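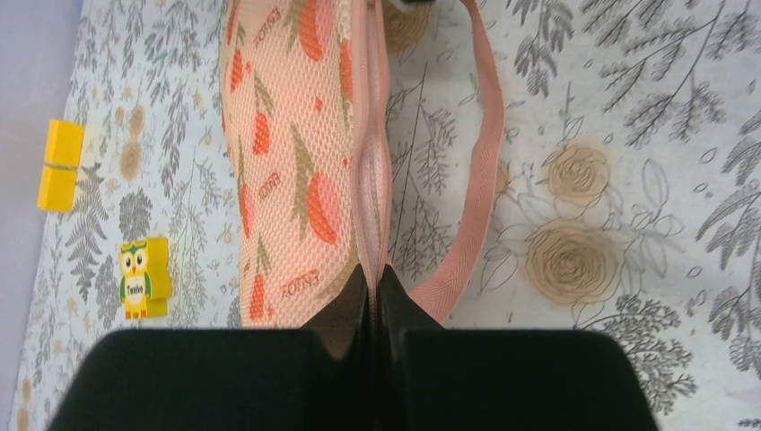
Home Cards Envelopes Stamping Storage Contact

How to Line an Envelope for a Handmade Card

A lined envelope takes a few extra minutes and uses up paper you already have. This page covers liners for the ordinary pointed-flap and square-flap envelopes sold in craft stores, using one template you cut once and keep. The method works on envelopes you fold yourself too, as long as you line them before the flap is glued down.

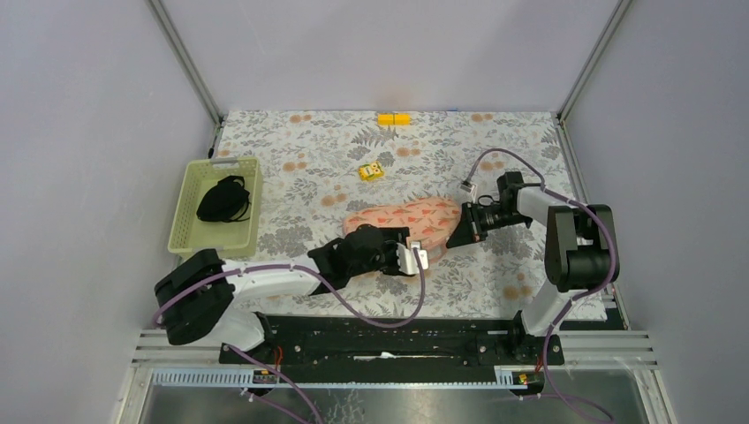
Tahira Zaidi

What you need

An envelope with gummed flap, plus one spare of the same size to use for the template
Thin cardboard (a cereal box is fine)
Patterned paper, text weight
Pencil, ruler, craft knife, cutting mat
Bone folder
Double-sided tape or a glue stick

Paper weight matters more than anything else on the list. Cardstock is too stiff for a liner. It fights the fold, and the flap springs open before the gum takes hold. Gift wrap, old maps, book pages, and 20 lb copy paper all fold well. Tissue paper looks nice but wrinkles with a glue stick, so use tape if you go that way.

Making the template

Open the spare envelope flat at the flap only. Lay it on the cardboard and trace the whole outline, flap and body. Take the envelope away.

Now mark the parts that need to come in. On the flap, draw a second line inside the first, half an inch in from the edge. This leaves the gum strip clear. On the two sides of the body, come in an eighth of an inch so the liner will slide in without catching. At the bottom, take off an eighth of an inch as well.

Cut along the inner lines. Slide the cardboard into a fresh envelope with the flap up. It should drop to the bottom without bending, and you should see the full strip of gum all the way around. If it sticks at the sides, shave off a sliver and try again. When it fits, write the envelope size on it along with "this side up." I skipped the second part for years and cut a good many liners backward. On a plain square flap it makes no difference, but plenty of pointed flaps are a little off center.

Cutting the liners

Place the template on the back of the patterned paper and trace it in pencil. Check which way the pattern runs. The flap will be seen with the envelope open, so anything with an up and a down should read correctly with the point at the top.

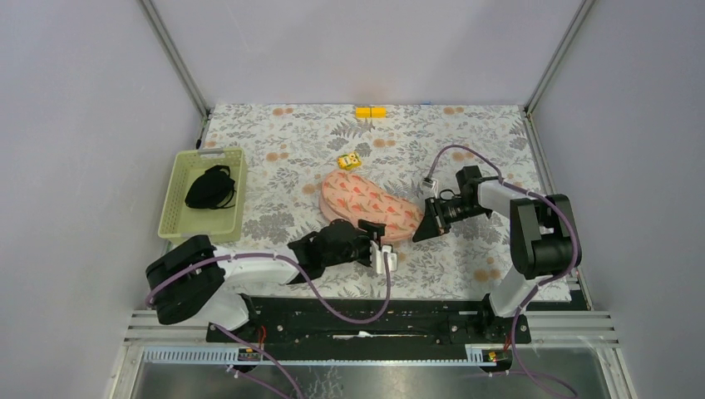
If you are cutting a lot of them, stack 2 sheets and no more. With a thicker stack the bottom sheet creeps and comes out a different shape. Change the blade when you start to feel drag at the corners. Scissors are fine for the straight sides.

My friend Grigoris Mavromatis lined 100 envelopes for a wedding last fall and did all the tracing one evening and all the cutting the next. He said he would do it that way again. Switching back and forth between pencil and knife is slow.

Fitting the liner

1. Slide the liner into the envelope, pattern facing you, until it touches the bottom.
2. Center it side to side. The gum strip should be even on both edges.
3. Fold the flap down over the liner and press the crease lightly with your hand.
4. Open the flap. The liner now has its own crease in the right place.
5. Hold the envelope body flat and fold only the top of the liner down toward you.
6. Put a line of tape or glue along the back of the liner's flap section, close to the edge. Leave the body section dry.
7. Lift the liner back up and smooth it onto the envelope flap from the crease outward.
8. Close the flap and run the bone folder over the fold.

Only the flap part gets glued. If you glue the body too, the paper will pucker every time the envelope bends, and it will bend in the mail.

Leave glue stick envelopes open under a heavy book for an hour. Taped ones can be used right away. 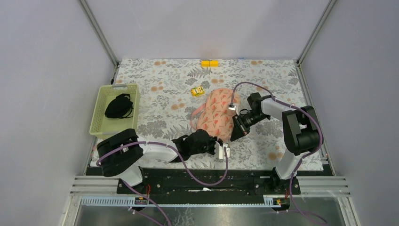

Will a liner make my card cost more to mail?

One sheet of text-weight paper adds very little, but a card that is already close to the limit can go over. Put the finished card, envelope, and liner on a kitchen scale together before you buy stamps. Thick cards with buttons or ribbon are the ones to watch, and those may need extra postage for being uneven anyway.

Common problems

The liner shows a white edge at the fold. It was not pushed all the way down before creasing. Peel it up while the glue is fresh and reset it.

The flap will not seal. The liner is covering the gum. Trim the template on the flap side, then recut.

The pattern shows through the front. Use a lighter print, or pick a heavier envelope. Hold one up to a window before you line the whole batch.

Keep the templates in a labeled folder with one unlined envelope of each size. Mine are on a binder ring, punched through the bottom corner.

We use cookies to remember your settings and see which pages are read. Accept Manage cookies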